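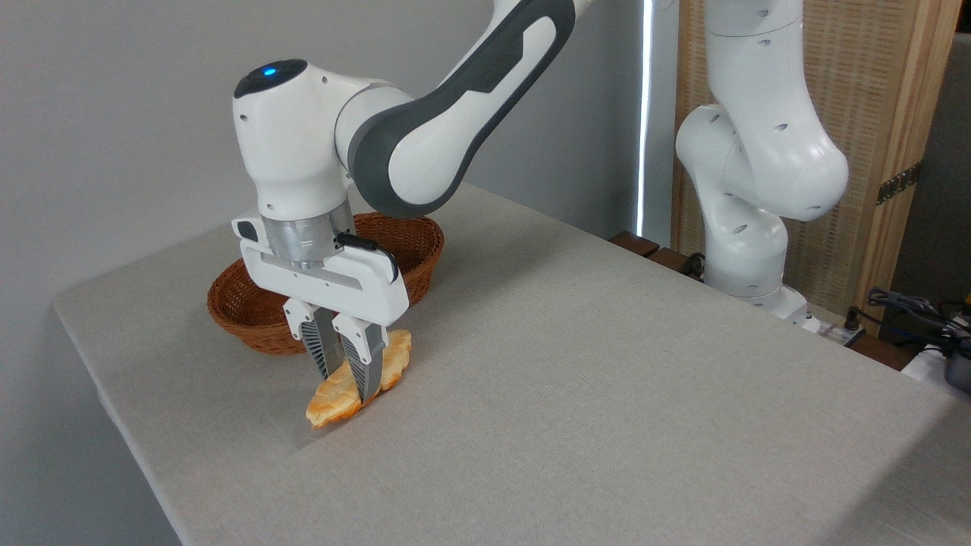 Chie Shimada thinks we should stop saving the clumsy runs, on the grounds that the model has enough bad habits already. Noted. I'm keeping them, tagged, until the Brillemness people say otherwise.

February, 4:12 p.m. Bread into basket, both start positions. Running total 594 episodes, target 2,139 – a number picked by someone who doesn't drive the arm. Grip force setting 4 from now on. Crumbs are my department.
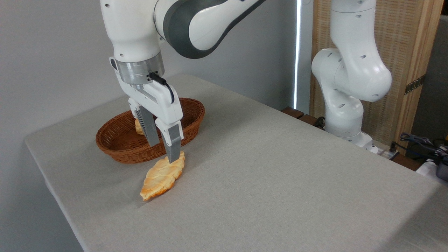 Do we re-label the older episodes? Only the ones with the old task name, and Mulis can script that.

Next: shuffle the start positions again.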